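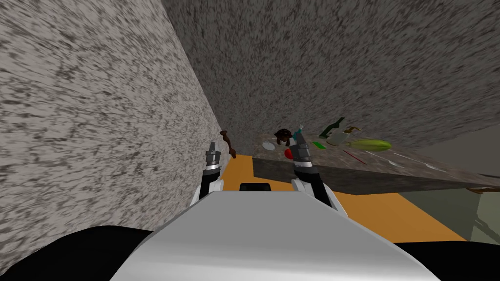

Brelus opens its kitchen teaching environment to outside laboratories

June 2020 – Brelus today opens access to Flisix, its software for teaching a two-armed robot by remote control inside a simulated kitchen. Until now the software was used only by our own team and by our partner Isberg.

With Flisix, a person sits at a desk and holds one controller in each hand. The arms of the simulated robot follow the hands of the person, and the grippers open and close with the fingers. The operator looks through the robot's own viewpoint, with its body at the bottom of the view and the two arms in front. Each complete performance of a task is stored as one demonstration, which can be played again, corrected or deleted.

The first release contains 1,360 demonstrations of 7 kitchen tasks, all recorded by remote control. The tasks take place at counters with bottles, dishes, utensils and food items, and the robot must often work with one arm while the other one waits.
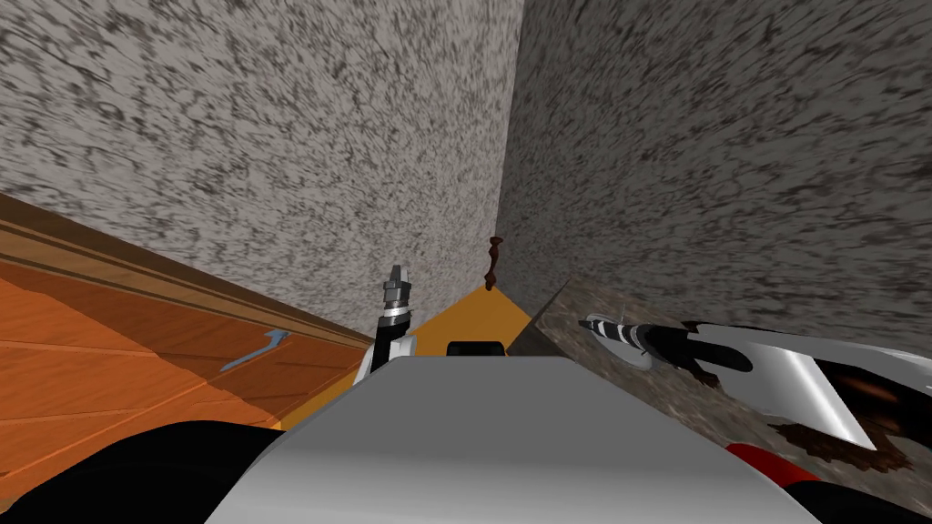 Simulated two-armed robot in the Flisix kitchen, with one gripper pointing up and the other reaching over the brown surface.

"A new operator needs some patience in the first hour," says Sérgio Carrilho, head of teaching tools at Brelus. "The most difficult part is to judge the depth. We ask people to move slowly and to repeat a bad grasp from the beginning – a short and clean demonstration is more useful for us than a long one with many corrections."

Laboratories can also record their own tasks and add them to their copy of the software. A version for teaching by hand, where the operator guides the arms of a real robot directly, is in preparation with Tarigan and is planned for September.

Access is free of charge for universities. Companies can ask for a test license, valid for 137 days, through the contact form on the Brelus website.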